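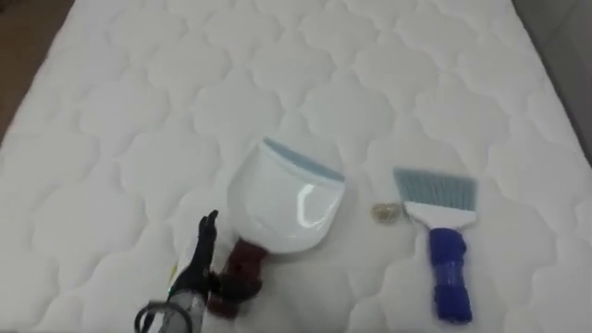
Nultar gripper kit: three months on the bench

3 comments | 117 shares

I bought the Nultar kit in August for my home arm build, which lives in the spare room beside a bed with no sheets on it. It cost me $458 with shipping, and I grumbled about that for a week. Then I bolted it on and stopped grumbling (mostly!).

The fingers are the good part. They're jointed, they curl around odd shapes, and a fat rounded handle like the one on my dustpan suits them really well. I've been working on a little tidy-up routine with the dustpan and a blue-handled hand brush, and the dustpan is the easier of the two by miles. The brush handle is thinner, so I had to fiddle with the closing force for a whole evening before I got a grip I liked.

A quilted mattress is a great practice surface, by the way. Drop something from too high and it just flops, no cracked plastic. The downside is that it's soft, so the height you measured isn't quite the height you get – I come in a touch high and creep down.

Now the grumbles. The manual is dreadful. The wiring page has the colours listed in one order and drawn in another, and I only sorted it out because Salma Ouali had posted her own notes on the Rosenthal forum. The cable is 300 mm, too short for my arm, so budget for an extension. And glossy white plastic under a ceiling light drives my vision code up the wall – I've started closing the blinds and using a lamp.

Would I buy it again? Yep, though I'd wait for a sale. Four stars, and a fifth if they ever fix that wiring page.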